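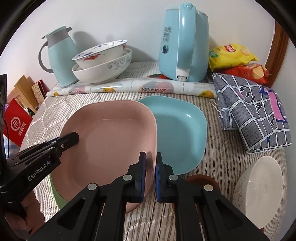
# About Toder

Toder is a small research shop that studies one thing: how homes get built, sold and rented in mid-sized American cities, and what that does to the local economy around them. We count permits, call lumber yards, read zoning minutes and talk to a lot of people who frame houses for a living. Then we write it all up in plain language, for anyone who wants to read it.

We think this is some of the most interesting work there is! A single new duplex touches a surveyor, a bank, a plumber, a school district and the sandwich place on the corner, and most of that never shows up in the national numbers until months later. We like getting there early.

## How we got going

Kwabena Osei and Amerley Opoku met while working at a regional lender, where both of them kept getting pulled into the same argument over whether building permits tell you anything useful about next year's jobs. (Kwabena said yes. Amerley said only if you throw out the ones that expire.) They started a spreadsheet to settle it. The spreadsheet grew, friends in real estate and city planning began asking for copies, and after a while it needed a name and a bank account.

The argument is still going, by the way. We publish both versions of the permit series, with and without expired permits, and readers write in to take sides.

## What we do now

Our main product is the Sulemana Index, a monthly reading of home building activity at the city level. It follows each project from permit to foundation to final inspection, so you can see homes that are really on their way and homes that only exist on paper. It comes out at 10 a.m. in the first week of the month, and the full tables are free to download.

Ranerow is our rental tracker, and the newest thing we make. It follows asking rents in small buildings, the ones with 4 units or fewer, which are hard to find in the big listings databases. Korkor Osei built it almost entirely from local sources: classified ads, landlord associations, and a phone survey she still runs herself every December. She loves that survey. Ask her about it and set aside an hour.

We also take on custom studies for cities, builders and credit unions. Lately those have been mostly about land costs and how long approvals take. The client sees the draft when everybody else on the review list does, and we keep the right to publish what we find.

## The people

There are 6 of us, and we all do a bit of everything.

**Kwabena Osei** runs the Sulemana Index and answers most of the email about it.

**Amerley Opoku** leads custom studies. She spent years in construction lending and can read a draw schedule faster than most of us read a menu.

**Korkor Osei** looks after Ranerow and all of our survey work.

**Gaetano Costa** covers materials and labor -- lumber, concrete, roofing crews, apprenticeships. He was a site supervisor before he came to us.

**Zbigniew Michalski** keeps the data pipeline running and makes our charts. If a color on one of them bothers you, he would like to hear it.

The sixth desk belongs to our research fellow, a spot that changes hands each year. We take applications in the spring, and you don't need an economics degree to apply.

## Our readers

The newsletter goes out to 2,337 subscribers: planners, agents, builders, reporters, a few high school teachers, and plenty of people who are simply curious about the crane down the street. Their notes make the work better. Our whole series on garage conversions began with a reader in Urkano who wondered why her block had so many new mailboxes.

## Get in touch

We're glad to hear from you, whether you've found a mistake in a table, want a number for a story, or know of a county that posts its inspection records online (please, tell us!). Use the contact form and one of us will write back, usually by 5 p.m. the next working day.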